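FOR IMMEDIATE RELEASE
December 23, 2024

Jernadby shared workshop opens its two-armed robot bench to members and neighbours

JERNADBY – After a good many evenings of sawing, wiring, taping and tea drinking, the members of the Bustamico community workshop are very happy to share news of Stustano, a home-grown project that teaches a pair of robot arms to manage the small jobs most of us do around the kitchen without a second thought. The first job on the list is a humble one, opening a drawer and putting the bread away, and the group has grown rather fond of it.

Stustano began in June, when longtime member Ravindran Shetty put a note on the workshop's corkboard asking whether anyone fancied building something that would take more than one weekend. By the end of the week he had a page of names, several offers of timber and one very firm opinion about drawer slides (more on that in a moment). The project has since used 205 hours of booked bench time, nearly all of it in the evenings after people had finished work and got the kids to bed.

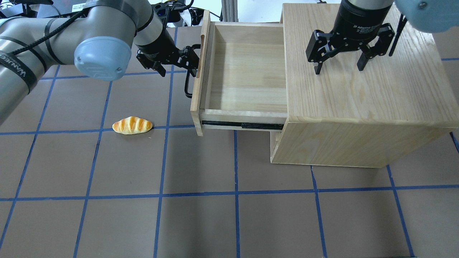 One gripper holds the drawer handle while the second waits over the cabinet top at the Stustano bench.

"I thought the arms would be the hard part, and in some ways they were, but you should have seen us arguing over the drawer," said Shetty. "If the slide is stiff, the arm pulls crooked, and if it's too free, the whole thing flies open and gives everybody a fright. We went through three sets before we found one we were all happy with, and I'd still like to have another go at it."

The tape grid on the work surface is the idea of Mohsin Marwat, a retired cabinetmaker who looks after the woodworking side of the project. Members use the squares to agree on a starting spot for the toy bread before each run and then write it down in the logbook, so that whoever has the bench the next evening can set things up the same way and pick up where the last person left off. 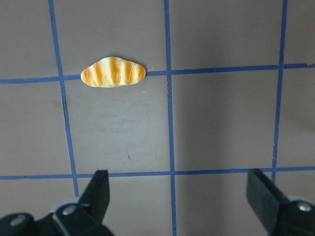

Marwat says the logbook now holds almost 1000 entries, in all sorts of handwriting and with a fair few comments in the margins. Some are about gripper settings and the order in which the two arms should move, and some are about whose turn it is to buy milk. He reads through the lot every month and pulls out the runs worth trying again, and he has lately taken to reading the best ones aloud, whether or not he's been asked.

"I spent my whole working life making drawers for people's hands," said Marwat. "Making one for a gripper has been a lovely change, and I've learned more than I expected to from folks a third my age."

Materials for the build were paid for by members' dues and by a small grant from the Besnard Neighbourhood Fund, which has supported the workshop's evening classes in the past. The group plans to publish its cutting list and its notes in the new year, written in everyday language so that other workshops and keen people at home can have a try at the woodwork, even if they haven't an arm to go with it yet.

Bustamico will also run a set of free introductory evenings at the bench, with 70 places in all. Members and neighbours are equally welcome, and tea will be on as usual.
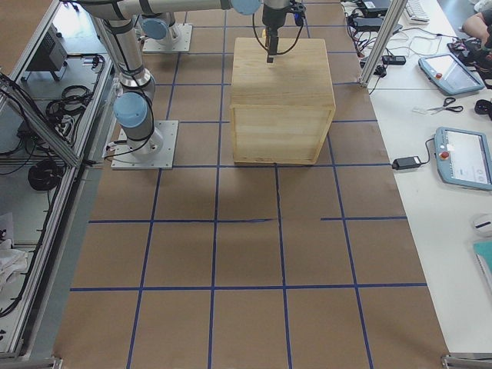 Do I need any programming experience to come along to an introductory evening?

None at all. You'll be paired with a member who knows the bench, and you'll start by setting up a run and filling in the logbook before you go anywhere near the controls.

About Bustamico
Bustamico is a member-run community workshop in Jernadby with benches for woodworking, electronics and general repairs. New members are welcome throughout the year.

Media contact: Ravindran Shetty, Stustano project, care of the Bustamico front desk, Jernadby. Visits to the bench can be arranged for most evenings with a little notice.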